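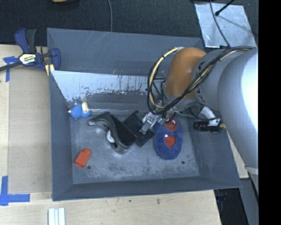
4. Hosting a shared session

Skerholm will tell you, on its start screen, that a shared session "just works". Treat that as an aim. The harbour simulation itself is steady enough on one computer, but once several players are moving ferries and cargo on the same tide, the weak points are the host machine and whatever connects it to everyone else. Use a wired connection for the host. Leave plenty of slack in the cable, the way the black and cream ones on the robot arm swing out in a big oval at the side, so that turning the computer round to reach a socket doesn't pull on the plug. Wireless is fine for players who can put up with the odd dropped turn.

Before you start

You will need the host edition of Skerholm, a copy of the player edition on each of the other machines, and an Isus account. The account is free. The sign-up page pushes the paid tier quite hard, and nothing in this section needs it.

Check that all machines show the same version number in the bottom corner of the title screen. Skerholm claims to cope with mixed versions. In our tests it let everybody in and then disagreed about where the ships were.

Setting up the host

1. Close any other game or video program on the host machine.

2. Open Skerholm and choose Session, then New shared session. Do not choose Quick share. It skips the settings below and picks its own.

3. Type a session name. Names are visible to anyone using the Isus lobby, so leave out your school, your employer and anything else you would rather keep private.

4. Under Scenario, pick Clomier Sound if this is your first session. The list marks MacBrayne Crossing as "easy". We would argue with that, as the first storm arrives before new players have found the chart screen.

5. Set Turn length to 60 seconds. Shorter turns look livelier in the trailer. In a real session they mostly lead to players pressing End turn by accident.

6. Set Autosave to every 5 turns. The default is Never, for reasons the release notes do not go into.

7. Untick Smart balancing. It is supposed to help whoever is behind by nudging fuel prices, but it doesn't say when it has done so, and if you are using the game to teach anything about costs you will want prices that can be explained.

8. Press Open session. A join code appears at the top of the window.

Note: The green light next to the join code means only that the lobby has accepted your session. It says nothing about whether players can reach it. Wait until somebody has joined before you believe it.

Joining as a player

1. Choose Session, then Join, and enter the code. Capital letters matter, whatever the hint text says.

2. Wait for the map to load. Loading takes roughly 2 minutes on an older laptop. The progress bar tends to stop near the end and then finish all at once.

3. Choose a company and press Ready.

If a player is sent back to the lobby, have them restart Skerholm before trying the code again. Pressing Retry usually repeats the same error.

Caution: Do not close the host window to "pause" the game. Closing it ends the session for everyone, and the message asking you to confirm does not mention this. Use Session, then Hold.

Saving and coming back later

1. Choose Session, then Save to this computer.

2. Open the Saves folder and look for the file. If it isn't there, save again under a different name.

3. Copy the file to a memory stick or a second drive.

The other option, Save to Isus, is handy when it works. We would not make it your only copy. Files kept there can be removed after a spell without use, and the length of that spell is described in the terms as "reasonable".

Caution: A saved session can be opened only in the version that made it or a newer one. Put off updating the host until a game in progress is over, even if the update notice describes itself as essential.

Connection faults are covered in section 5. Try a different network cable before you work through it.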